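Buying a folding robot: questions we keep being asked

Oltumcombe Linen Services, equipment planning. Last updated September 21, 2025. Questions to Norbert Dobos.

Should we put a two-armed folding robot in next year's budget?
I wouldn't yet. Put in money for a trial and leave the purchase line blank. Grey T-shirts are about as kind a load as you could pick, and the cloth still ends up in ridges and creases.

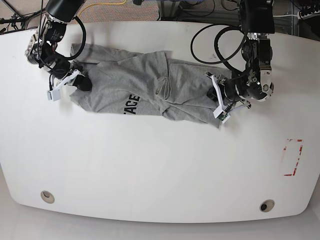
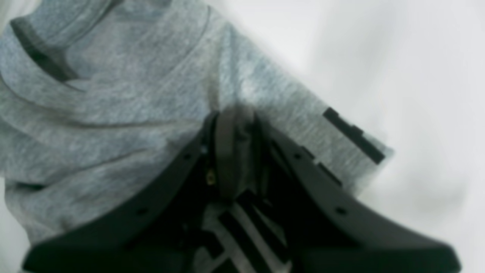 How much work should a trial cover?
We ask for 600 garments over 22 working days, picked by us from the ordinary bins. Hyvönen offered a demonstration with their own shirts. We said no thank you.

What do quotes leave out?
Mostly the dull things. Check for:
- the table and the frame that holds the arms
- spare fingers and cables
- floor space, including room to walk behind
- wages for whoever straightens the shirt when it goes wrong

Skurov's first quote had none of these. The second did, and it was a good deal longer.

Is leasing safer?
Only if you can get out of it. Ask for 90 days' notice at most, and read what it says about collection charges. Olport signed in May without doing so and are still arguing.

Will it pay for itself?
Suppliers say two years. Their sums assume it runs all day and that every fold is good enough to pack - ask to see the rejects counted. I have yet to be shown that sheet.

Can we buy one arm now and add another later?
Get the price of the second arm in writing first, fitting included.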